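Sorting out the medicine at home

Mon 26 February

I spent most of Saturday going through the medicine in our house. It had been on my list since November, when I came down with a bad cold and found that the only cough syrup we owned had expired during a previous presidency. I took a spoonful of honey and went to bed.

We had stuff in more places than I thought. There was the bathroom cabinet, a shoebox in the hall closet, the drawer under the microwave, my gym bag, and the glove compartment of the car. I put it all on the kitchen table and started reading dates. By the end I had written down 164 separate items, counting each tube, bottle and packet. More than half went into the bag to get rid of.

Most of it was duplicates. We move a lot (Dunne is our third town in six years) and every time we move, the first aid things end up at the bottom of a box marked "bathroom misc." Then somebody gets a headache on the first night and we buy more. I found 18 partly used packs of the same store-brand painkiller. I also found eye drops from a case of pink eye that I barely remember, and a prescription for a dog we no longer have.

I didn't want to flush any of it or put it in the kitchen trash. The pharmacy on Buvitz Street takes old medicine back. They have a metal bin by the counter with a slot in the lid, and you don't need to talk to anyone. They ask you to leave out needles and anything with a battery. I took the paper boxes off first to save room and peeled or blacked out the labels with our names on them, which took over an hour.

The bathroom cabinet was the worst place for all of it. It gets steamy in there every morning and most of the labels say to keep the contents somewhere cool and dry. I knew that and ignored it for years. Everything we kept has moved to the hall closet, on the high shelf, in a plastic bin with a lid that clicks. The bin is a Nunulard, the medium one. The small one is too shallow for bottles standing up. I returned it.

I kept the cardboard boxes and the leaflets on everything that stayed. I used to throw the boxes out and just keep the blister packs, and then I'd have a strip of white tablets with half the name torn off and no dosage. It takes up more room this way but I can read what I've got. I wrote the expiration month on the end of each box in black marker, facing out.

The list is taped inside the closet door. It has the name, what it's for, and the month it runs out. I thought about doing it in a spreadsheet but I know I would never open it. My wife has already added bandages at the bottom in pencil, so at least one other person has read it.

I still haven't done the car. The things in the glove compartment went in with the rest, so right now there's nothing in there except napkins and the manual. I want a small kit with some bandages, tweezers and antiseptic wipes, and no pills, because the car gets too hot in summer.

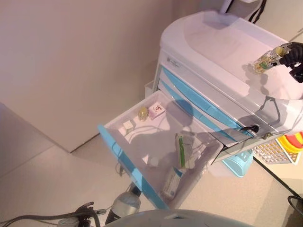 The other thing left is the travel bag. We're driving to Brerkura to see my parents at the end of spring and I'd like to have it packed before then, for once. Last time we stopped at a gas station for motion sickness tablets and paid far too much for a box of 3. I'll write down what goes in it when I've decided.

Recent posts
Fixing the closet door that wouldn't stay shut
What we keep in the freezer
A cheap fix for the noisy bathroom fan
Moving house with too many books
Soup for a bad cold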